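Home Storage and Packing, Session 4
Handout: Mixed Bins
Notes by Treasa Phelan, with additions from Eamon Conneely

Last session was all soft goods, and I loved how many of you went home and refolded the linen cupboard. Tonight is my favourite part of the course, the mixed bin! Boxes, shoes, long things, hollow things, all the stuff that won't fold and won't stack with its own kind.

Bring your Session 2 sheet along, because we use the same three words again:
Block: anything with flat sides that can carry another thing.
Rider: anything that sits on a block.
Stray: anything with one very long side, or with a hole through it or into it.

Strays first

Most people leave the strays to the end and then try to poke them down the side of a full bin. Please have a go at starting with them. Pick the thing up, turn it round, look at both ends. Is it the same width all the way along? Is it open anywhere? A hollow piece is a little storage spot of its own, and you can slide a rolled pair of socks or a coil of string inside (write it on the label, or you will never find it again). 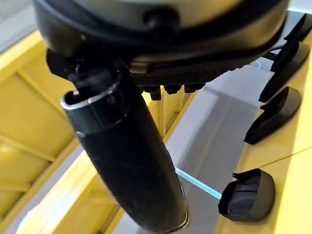

A stray: black cylinder with an open, silver-grey rim and a narrower collar near the top.

Collars and seams matter more than you'd think. A cylinder that changes width along its length won't lie quite flat against a straight wall, so there's a sliver of space at the narrow end. Tuck a tea towel in there and the whole thing stops rolling. Speckled matte finishes pick up light scuffs, and I don't worry about those on everyday things. If you do, a sleeve cut from an old jumper works beautifully.

Then blocks, then riders

Stand the cardboard boxes up side by side, even when the heights don't match. I used to fuss over getting a level top and Eamon talked me out of it. A step between a tall box and a shorter one is a gift! The shorter box becomes a shelf, and the taller one beside it keeps the rider from wandering off that way. Shoes are wonderful riders. Lay one across the lower box with the bin wall behind it and it stays put nicely, and you can see it straight away when you're hunting for it.

Translucent bins are worth hanging on to for mixed loads, as you get a hint of what's inside from the side. On carpet, I like a flat piece of cardboard under the bin while I'm filling it. Work right next to the shelves too, so the lift is short.

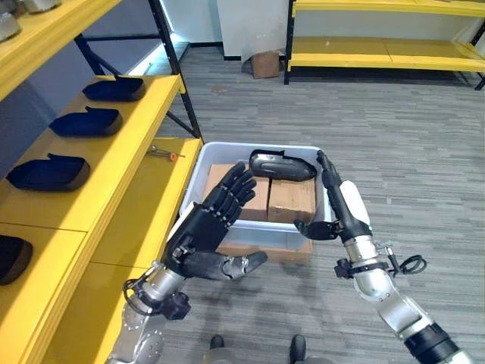
Bench exercise

Work in pairs, 60 minutes all up, with a tea break whenever you like.

1. Choose 4 items from the side table. At least one must be a stray.
2. Sort them into blocks, riders and strays before anything goes in.
3. Pack the bin, then swap with the pair beside you and unpack theirs. What did they do that you'd pinch?
4. Repack it with the blocks swapped left to right. You'll be surprised how much changes.
5. Write the label. Blocks first, riders second, and anything hidden inside a stray in brackets.

For next time

Do one mixed bin at home and bring the label in (leave the bin at home, please, the stairs are narrow). Eamon will show his shoe shelf and we'll get started on lids. Session 5 is on 15th November in the same room.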